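How to oil a wood cutting board (the quick version)

Wrote this up between batches so excuse the mess. Same method every time, maple, walnut, whatever. Takes ten minutes of work and then a night of waiting.

What you need

Food grade mineral oil. Board wax if you like it, I use the Lumanlan one, any beeswax blend is fine. Two old T-shirts. Sandpaper, 180 and 380 if you can find it (mine came from Grurard, most hardware stores skip 380, use the closest). Dish soap.

No olive oil. No vegetable oil. Goes rancid and the board stinks by August.

Step 1. Wash

Hot water, soap, both sides. Do not soak. Do not put it in the dishwasher, ever, I don't care what the sticker says. Onion smell? Coarse salt and half a lemon, scrub, rinse.

Step 2. Dry

Stand it on edge. Overnight. Flat on the counter = damp underneath = warped board. If it still feels cool to the touch in the morning, leave it longer.

Step 3. Sand, only if it's rough

180 first, with the grain, light pressure. Then 380. Wipe with a damp rag, let the fuzz come up, dry, hit it again with the 380. Wipe off teh dust. Smooth board? Skip all this.

Step 4. Oil

Pour a puddle in the middle, spread it with your hand or a rag. Top, bottom, all four edges. End grain drinks the most so go back over it. Want it shiny wet all over. Dry patches get more.

Leave it 200 minutes or just till after dinner. Wipe off what's left. New board, do this three times over a week.

Step 5. Wax

Thin coat, rub in circles, wait twenty minutes, buff with the clean shirt. Done.

How often

Once a month for a board you use daily. Quick test, flick some water on it. Beads up, you're good. Soaks in, time to oil.

Heavy old boards like the ones from the Wotville flea market might need two or three rounds befor they stop drinking.

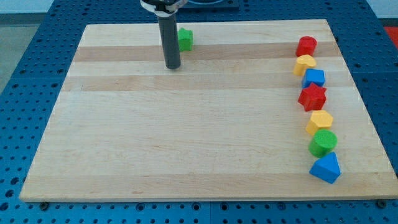 Can I put the wax on first and skip the oil?

Wax mostly sits near the surface, so a dry board will stay dry underneath. Oil first, let it soak, then wax.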